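Tabletops at Plivgate: matching the grain, choosing the finish

Ruairí Corrigan has specified work surfaces for Clitley for 19 years, first for school laboratories and now mostly for shared workrooms. His latest job was the refit of the ground floor at Plivgate, where 33 tables were replaced. We met there on 18/12/2019, with most of the tables in place and the last of the edging still to be fitted.

Corrigan's first subject was colour. The old tops were plain white, and the users had complained of eye strain by mid-afternoon. "White is the default because it looks clean in a catalogue," he said. "Under strip lights it throws too much back at you. We measured the old room and the tops were the brightest thing in it after the lamps themselves." The replacement had to be lighter than oak and darker than paper. He went through the Kelluvari range and ordered sample boards in four shades, three of which were rejected within a week. Two were too yellow next to the grey walls. The third had a knot pattern that repeated every 300 mm.

The repeat matters more than buyers expect, he said. "A printed grain comes off a cylinder, so the pattern has a length. On a small table you may never see it come round. Put six tables end to end and you get the same knot all the way down the room, like wallpaper." His advice is to ask the supplier for the repeat length in writing, and to ask for a sample larger than the repeat. A board the size of a postcard tells you the colour and very little else.

He prefers a straight grain with a mixture of warm and cool lines. A warm top looks pink under some lamps and a grey one looks dirty under others, he said, while a mixed one stays acceptable under both. Asked how he judges it, he said that he stands at the short end of the table and looks along it, then does the same from the long side.

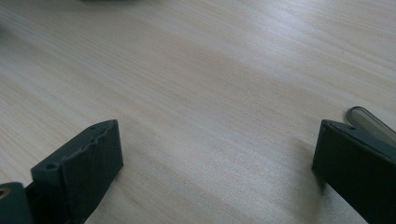 Pale tabletop with a fine, mixed tan and grey grain and a satin finish. The reflection is at the upper right.

Finish was the second subject. Corrigan divides finishes into matt, satin and gloss, and does not consider gloss for any surface that people read or write on. Matt was tried at Plivgate in February on two tables near the entrance. It dealt with glare well enough, but it held pencil marks and the grease from hands, and the cleaners had to go over it twice. Satin was the compromise. "You will still get a reflection from a window or a lamp," he said. "What you want is a reflection with a soft edge. If you can make out the shape of the lamp in the table, the finish is too shiny."

The test he uses is simple. A lamp is hung over the sample at its working height, and a sheet of printed text is laid beside the bright patch, then on top of it. If the reader shifts the sheet without being asked, the sample fails. Shigeru Higuchi of Sugawara, who handled the lighting for the refit, sat as the reader for most of these tests. "I moved the paper for the gloss board every time," Higuchi said. "For the satin one I moved it once, and I think that was my elbow."

Texture came up last. A slight grain to the surface helps to stop loose paper sliding, but too deep a texture makes handwriting uneven and traps dust along the lines. Corrigan runs a fingernail across the sample, then writes a line on a single thin sheet. He also wipes it with a damp cloth, once along the grain and once across, and looks for a difference when it has dried.

For cleaning he recommends warm water, a little washing-up liquid and a soft cloth. Cream cleaners should be kept away from satin tops, he said, as they polish the high points and leave shiny patches that cannot be put right. Spare board from the order is stored at Clitley under job number 2619, enough for two replacement tops. The edging was due to be finished the following morning.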